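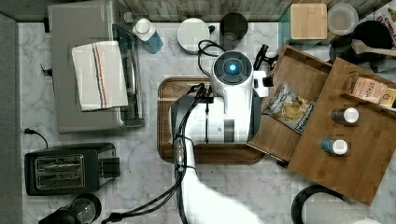 Fludmont Home Water Use Study: Interim Progress Report

Submitted to: Otent Fund, Household Resources Program
Prepared by: Thirumalai Poduval, study lead
Report date: August 1, 2026

1. Status

The study is in its second phase. Metering equipment is installed in all participating households and readings are being received daily. The kitchen module is complete apart from the dishwasher analysis. The bathroom module is behind schedule for reasons given in section 4. Spending is within the approved budget and no change to the total award is requested.

2. Background

The grant supports measurement of indoor water use at the level of the individual tap and appliance in single-family homes in Fludmont. Town billing records give one figure per house per quarter, and a quarter is too long a period to separate dishwashing from laundry or to find a slow leak. The study records flow at the main supply line every 5 seconds and assigns each draw to a fixture by its flow rate, length and time of day. A subset of homes also carries separate meters at the kitchen sink and the water heater inlet, which are used to check the assignments.

3. Work completed in this period

3.1 Enrollment. The target of 200 households was reached in April. Homes were drawn from three neighborhoods with different building ages. The oldest group, in the Deng Street area, was the slowest to fill. Many of those houses have galvanized supply pipe, and the installer would not fit a clamp-on meter without first checking the condition of the pipe. Where the pipe failed the check, the household was offered a place on the reserve list and the next address was contacted.

3.2 Equipment. The main-line units are Furkow ultrasonic meters with battery loggers. Of the full set, 19 were returned for drift outside the agreed tolerance and have been exchanged under warranty. Data from those units before the exchange have been set aside and are not used in any figure sent to the fund. Battery life is shorter than the supplier's data sheet suggests in homes where the logger sits in an unheated crawl space. Replacement packs have been ordered from the contingency line.

3.3 Kitchen module. Sub-meters were placed in 50 homes. Residents kept a paper log for two weeks, recording each use of the kitchen tap by purpose: drinking, food preparation, hand washing, dishes, cleaning and other. Guilan Ye matched the log entries to the meter record and wrote the classification rules now in use.

Dishes are the largest purpose by volume in homes without a dishwasher. In homes with one, pre-rinsing under a running tap takes up a large share of the expected saving. Waiting for hot water is a separate and consistent loss, and it depends mainly on the length of pipe between the heater and the sink. It is greatest in houses where the kitchen was moved during a remodel and the heater stayed in its original position.

Log quality was uneven. Entries were good on weekday evenings and poor on weekend mornings, when several people were using the kitchen. Short draws were often missed. Volume for each missed draw was assigned in proportion to logged draws of the same length in the same home, and the effect of this step on the totals will be reported in an appendix to the final report.

3.4 Leak notices. Continuous flow lasting more than a full night triggers a notice to the household. Most notices so far have been traced to toilet flappers. Two were traced to irrigation valves, which are outside the scope of the study but could not be separated at the main line. Residents have been told of the cause in each case. Repair is left to them, and the date of repair is recorded if they report it.

4. Delays and problems

The bathroom module was planned to begin in April. It has been held back by the shower sensor, which gives false starts when a toilet refills on the same branch. A change to the filter settings reduced the problem in bench tests but has not been confirmed in occupied homes. Field checks are under way in 5 homes. If they are satisfactory, installation will proceed in the same order as the kitchen module.

Data loss from home internet outages is low. The loggers hold enough memory to cover the outages seen to date and upload the backlog on reconnection. One software update reset the clock on part of the fleet. The affected records were shifted using the billing read as a reference, and the update procedure now includes a clock check before and after.

5. Budget

Equipment spending is slightly over plan owing to batteries and pipe adapters. Travel is under plan, as site visits were grouped by neighborhood. We ask the fund to approve a transfer from travel to equipment. The revised budget table is attached as a separate file.

6. Work planned for the next period

Complete the dishwasher analysis and circulate the kitchen tables for comment.
Finish field checks of the shower sensor and begin bathroom installation.
Replace logger batteries in crawl-space homes before cold weather.
Send each household a one-page summary of its own use.
Agree with the town water department on the format for the shared data set, including the level at which addresses will be masked.

Questions on the measurement method should go to Guilan Ye. Questions on the budget transfer should go to Thirumalai Poduval.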